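Mundik cuts full-year forecast, keeps dividend

Shares in Mundik fell 13 percent on Thursday after the household and personal care group lowered its sales forecast for the year and said a planned price increase would be pushed back until spring.

The company now expects sales to be flat. In its last update, in September, it had guided for a small gain. Mundik said two of its larger retail customers had cut orders to work through stock they already held, and that shipping costs had stayed higher than it budgeted for.

The dividend will be paid as planned. Some investors had expected a cut, and the stock made up a little of its early loss after the company confirmed the payment on a morning call with analysts.

Brandão, a brokerage that has covered the group for several years, moved its rating from buy to hold. It said in a note to clients that the balance sheet was sound but that it saw little reason for the shares to recover before the next set of results. A second broker, Sustero, kept its buy rating and said the market had overreacted to what it called an inventory problem at the retail end.

Mundik also said it would close its packing site in Skistasthorpe and move the work to its main plant. The site handles oral care and travel-size products. About 100 jobs are affected, out of a total workforce of 1,620. Talks with employee representatives have started, and the company expects the move to be finished by the middle of next year. It will book a one-time charge in the current quarter but did not give an amount.

Oral care was the weakest of the group's 4 divisions in the latest quarter. Sales of paper goods and laundry products were slightly higher, while skin care was unchanged. 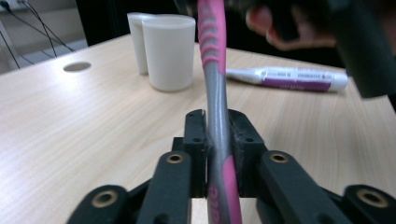
A pink and gray toothbrush. Oral care sales were down in the quarter.

The group has no large debt repayments due this year or next. It said it was still in line with the terms of its bank loans and did not plan to issue new shares.

A share buyback announced last year has been put on hold. Mundik said it would look at the program again when it reports full-year results. Trading in the stock was heavy through the afternoon, and the shares closed near the low of the day.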